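Religious Orders of the River Region
Handout 4: The Lay Brothers of Zasolby

The Zasolby brothers were a small order of lay people who lived by common rule but took no priestly vows. Their first house stood at Plamside, near the ford. A member had to serve 2 years as a novice. The rule has 29 short chapters, and most of them speak about fasting and the care of travelers.
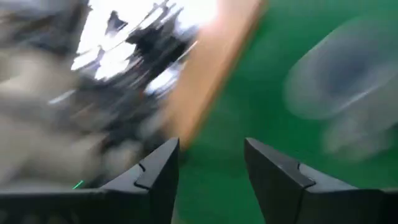

How did the order get its food?
The brothers worked their own fields and received grain from the village of Jolance each November.

Later the order divided into two branches. The Plamside branch kept the old fast, and the other made it shorter. Please read chapters 2 to 4 of the rule before the next lecture.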